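Plisden Wool Batting - 52 inch roll, by the metre

Back in stock after a long wait. Sorry to everyone who emailed. The whole first lot went in a week and the mill was slow with the second.

What it is: washable wool batting, mid loft, needle punched with a very light scrim. Made for quilting on a domestic machine or a longarm. Natural cream colour, no bleach. Little bits of vegetable matter turn up now and then, just pick them out.

Width 52 in. Sold by the metre, cut in one continuous length. Full rolls on request, ask Dace.

Quilting distance: up to 178 mm apart. Closer is fine. Dense quilting flattens it a fair bit but the unquilted parts still puff up, so good for feathers, applique, anything you want standing proud of the background.

Weight: 282 gsm. Warmer than the Unby cotton, lighter on the bed than most people expect. If you want flat and drapey get the Unby instead.
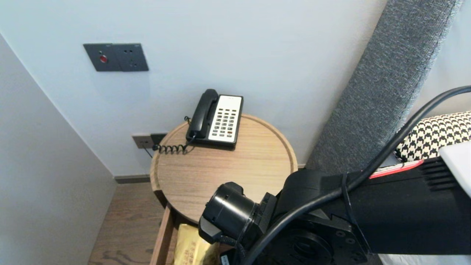
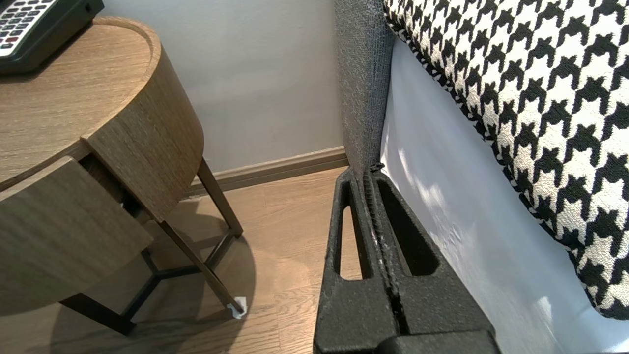 Prewashing - not needed. If your worried about shrinkage, soak in lukewarm water, roll in towels, dry flat. Don't agitate. Don't wring. Finished quilts go on the wool cycle, cool, then line dry in the shade. No hot dryer please, we've had one come back to us the size of a placemat.

Creases from the packaging: hang it over a rail overnight, or give it a puff of steam from well above. Never put the iron on it directly.

Needles: 80/12 or 90/14 for most piecing cottons. Basting spray holds OK. Pins are better, Dace says a hand width apart. For a longarm, load it scrim side down and go easy on the tension, it stretches more across than along.

Joining lengths for a wider quilt: butt the edges, don't overlap. Loose herringbone stitch by hand or the Lamrani fusible tape (listed seperately). Wavy cut is harder to feel through the top than a straight one.

Bearding: we tested it behind black and navy solids and got a few fibres coming through on the loose weave navy. Tight weaves no trouble. Also comes in charcoal for dark quilts - order code G700 - but only in small runs, so check before you plan a project round it.

Postage: goes rolled up to three metres, folded after that. Pickup from the Grurkstead shop is fine, bring the order number.

Cut lengths can't be returned unless there's a fault. Samples are free, one of each colour, just add to cart.

Longarm customers: Amr Mansour has this on the shelf at the studio so no need to send your own. He charges the same per metre as here.

Questions to Dace Toom at the shop. Email is quicker than the phone this month.

Page updated 4 October 2018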